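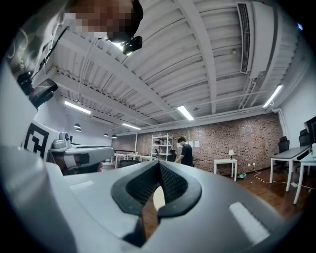
A gripper, hand-held, above a wooden floor.

Repair Returns to the High Street

When the Erent repair hall opened in the old market building in Trovudov, it had 10 benches and a waiting list by April. Residents brought in lamps, radios, kettles and coats with broken zippers. In its first season the hall logged 335 items, of which over 60 percent went home in working order.

The city now intends to open a second hall in the Paju district. Rents there are lower, but the building needs new wiring and a ramp at the side entrance. Unda, the regional savings bank, has agreed to cover the first 2 years of the lease.

Local shops were at first wary of the plan. Several now sell spare parts to bench users, and one tailor has moved her evening classes into the hall.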